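Workshop notebook, July, started 8.40 am

Prallow job, packing day one. Heater on, still freezing. Roller door stays down til the courier's here, dust blows in otherwise and gets into the glaze pits.

Carried over from last time: tape gun jams if you load it past the second guide. Don't. Labels are in the tray under the scales, not the drawer.

Did the flat stuff first (plates, two platters, the tiles for Dollby). Butchers paper between, on edge, never stacked flat. Tight enough that nothing clinks when you tip the box. One platter has a hairline near the foot, was there when it came out of the kiln, noted on the sheet so we don't get blamed for it. Put it aside for seconds.

9.30. Ran short of the single wall cartons. Used up the Bomcombe ones from the back shelf. They're fine for plates, too soft for anything tall, the bottoms sag once you lift. If anyone is re-ordering get double wall in the 46 cm height. The shorter ones are no use for vases, ended up with rims poking out last time and had to cut the flaps. Waste of an hour.

10.15. Tall pieces. Slow. Everything with a waist in it needs filling at the waist BEFORE it goes in the box, otherwise all the weight hangs off the top and bottom edges. Roll of paper, wrap twice, tape to the paper and never to the pot. Tape pulled a flake of glaze off a test piece in the autumn lot and I'm still annoyed.

Moved the dried roses vase over beside the orange carton to see what we're dealing with. Pink and lilac one, rough glaze, the mushroomy shape. Flowers have to come out and travel on their own, no way round it. Stems are thorny and brittle, gloves on, the leather ones not the rubber. Tip the bunch, don't pull. Bits of leaf go everywhere so put a sheet down first.

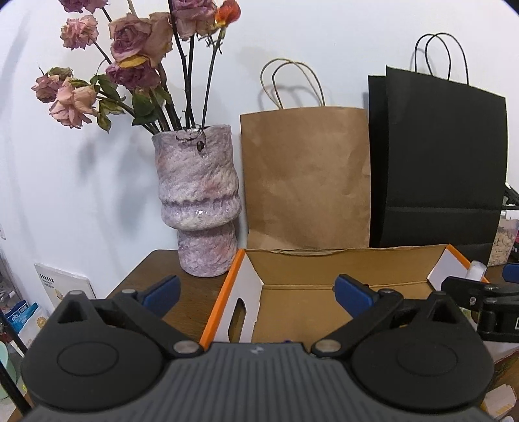 Box wants a good 5 cm of padding under the foot and the same again over the rim, and the rim on that one isn't dead level so go by the high side. Scalloped ridge is the bit I worry about. Any pressure on it and it'll chip. Plan is a collar: long strip of corrugated, scored every couple of cm so it bends, wrapped round the narrow lower part and built out til it's level with the top section. Then the whole thing is a plain cylinder as far as the box is concerned and you can pack round it like normal.

Tried the collar on a dud first. Took three goes. Score on the smooth side only, cutting right thru makes it floppy. Masking tape holds it better than the brown stuff and comes off clean.

11.50. Weighed the dud with collar and paper, 1,240 g. Write that on the freight sheet as a guide only, the real ones vary heaps depending on how thick the walls got thrown.

Roses: long flat box, tissue under the heads, stems tied loosly in two spots with cotton tape. Nothing on top of the heads except the lid. Mark FRAGILE and THIS WAY UP on two sides, they only ever look at one. Keep dry, obviously. Matubbar want the same bunch back in the same vase for their window, so the label on the stem box has to match the label on the vase box. 61 on both. Please don't swap these, took ages to sort out last time it happened.

Lunch. Pie from up the road, average.

1.10 pm. Handle holes. If a carton has cut-outs, tape a square of scrap over the inside or the void fill works its way out in the van. Also people lift by them and on a heavy pot they tear. Lift from underneath.

To do
- more butchers paper, nearly at the core
- sharpen or replace scoring knife
- ring Dollby re delivery window
- sweep table, there's grit on it and it'll mark the feet
- carton 19 needs re-taping, bottom seam lifting at one end

Collar for the rose vase after the knife is sorted, not doing it with this blade. Knocking off at 4.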